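Lab notebook, Nulteleck site visit, December
Entry by Janka Sokol. Copy to Emrys Bowen.

The purpose of the visit was to observe the Fukham bedroom demonstration and to judge whether the tidying task merits a place in our own test plan. The demonstration began at 2:10 p.m.

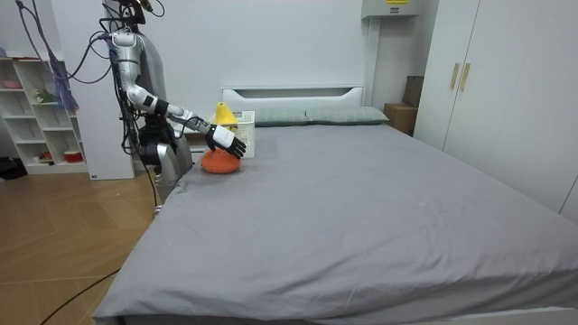 Station 1, bed side. Hand above the orange toy.

The host stated that the control log for the session is kept under run number 3584. We requested a copy. The objects were plush fruit, with a perforated white basket as the target. 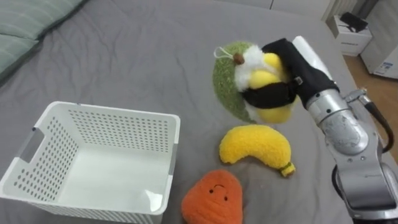

2 min read

The durian is the most awkward of the shapes. The fingers held it by the yellow part, clear of the sheet. Grip force was not displayed to visitors — this should be raised with Brisley before the next meeting.

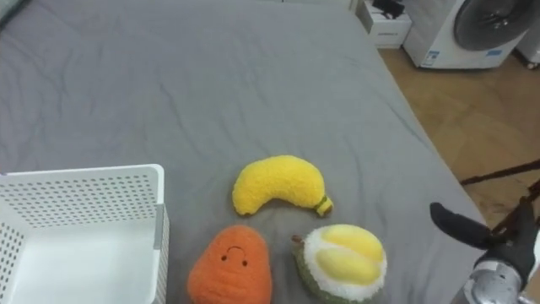
Bowen asked whether a gray sheet flatters the vision system, and suggested that we repeat the task on a patterned cover before drawing any comparison. The point is accepted. The Schumacher bench has a suitable cover in storage.

Placement near the rim was the second item on our list. The approach angle of the wrist should be compared with our own settings.

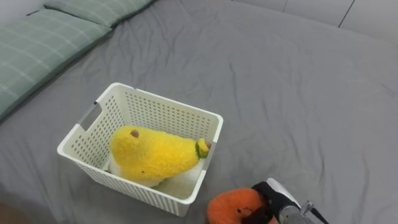
Orange toy in the gripper, basket alongside.

Open items: log for run 3584; force data; loan of two plush toys. Bench time to be booked through Bowen.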